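Medis Grip Monitor
By Isorholm
Software add-on for two-finger grippers, simulated and real

Home > Arm Safety > Grip Monitoring > Medis Grip Monitor

Important notice for owners of version 6, posted 02/12/2025: please read the section called "The false hold fault" before you run your next job. The update is free for everybody and you don't need a support plan to get it.

Medis watches the gripper while your arm is carrying something, and it stops the arm when the thing being carried is no longer held the way it ought to be. That sounds like a small job, and when everything is going well it is, but anyone who has had an arm swing happily across a counter with nothing in its fingers (or worse, with a mug hanging on by its handle) will know why we have spent so much of our time on it. It reads finger width and finger force, compares them with what was measured at the moment of pickup, and decides whether to carry on, slow down or stop.

We build and test Medis in a simulated home we call Kivstead. It has a kitchen island, a marble-patterned table, parquet floors and a good supply of awkward household things to pick up. You get the whole of Kivstead with your license, so you can try every setting on your own screen before a real arm goes anywhere near your real dishes.
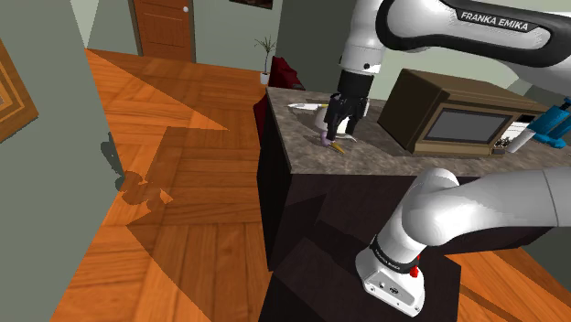 Toy bird in the gripper at the Kivstead kitchen island, simulated.

Soft toys are a favorite of ours for testing, and we'd encourage you to start with one too. A stuffed toy gives under the fingers, and it keeps on giving for a little while after the gripper has closed, so the width reading drifts. Older monitors tend to take that drift for a slip and stop the arm every few seconds, which gets tiresome very quickly! Medis has a separate soft-object setting that waits for the reading to settle before it starts judging.

The false hold fault

We would much rather tell you about this ourselves than have you find it at the end of a long day, so please bear with us while we go through it properly.

In September a customer running the Hjaltested bench package wrote to say that their arm had let go of a plastic tumbler partway through a move and had carried on to the drop-off point as though it still had it. Medis showed a green "held" the whole way. No one was hurt and the tumbler survived, but the arm went on to press down into the place where it expected the tumbler to be, and one fingertip pad was torn.

We went back through the logs and found the cause in our own code. When an object was narrower at one end than the other, the fingers could close a little further as it worked its way out, and version 6 treated that slow closing as a soft object settling. After 380 milliseconds it accepted the new width as normal. From then on it was comparing an empty grip with an empty grip and finding, quite reasonably, that nothing had changed.

We then ran 130 pickups in Kivstead using tapered shapes, and the fault came up in 20 of them. The ice cream cone was by far the worst, being round at one end and nearly pointed at the other. We also found that it can be hard to judge by eye, because at some viewing angles a thing that has drifted off beside the fingertips looks very much like a thing being held by them. Please don't rely on watching the screen to catch this one – check the log.

The Kivstead table we use for this work has the cone, a silver fork, a teapot and a yellow-handled knife, and the same layout is included in the update under Tapered Objects so that you can repeat our runs for yourself.

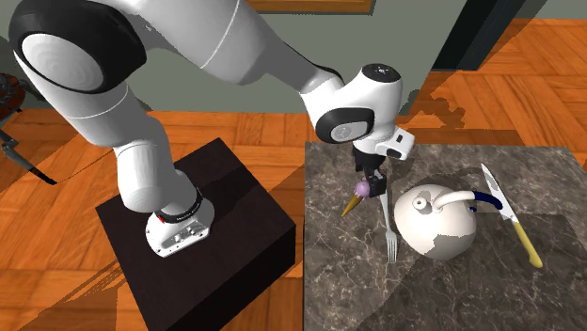
What to do if you have version 6

1. Finish or cancel the current job and bring the arm to its rest position.
2. Turn off the soft-object setting. The fault can't occur with it off, so you can keep working on hard objects in the meantime.
3. Install the update from your account page and restart the controller.
4. Run the Tapered Objects check in Kivstead with your own speed and force settings loaded.
5. If you have a real arm, look over both fingertip pads for tears or flat spots before its next pickup.

Keep people out of reach of the arm during the first real run after updating, and have a hand near the stop button. Medis is a help to your existing safety setup and was never meant to replace it.

What's included

Medis Grip Monitor license, one controller
Kivstead simulated home, with kitchen and table layouts
Tapered Objects check (new with this update)
Printed setup guide

Hjaltested bench package owners will be sent a replacement set of fingertip pads at no charge. Just reply to your order email with a delivery address and we'll get them packed up for you.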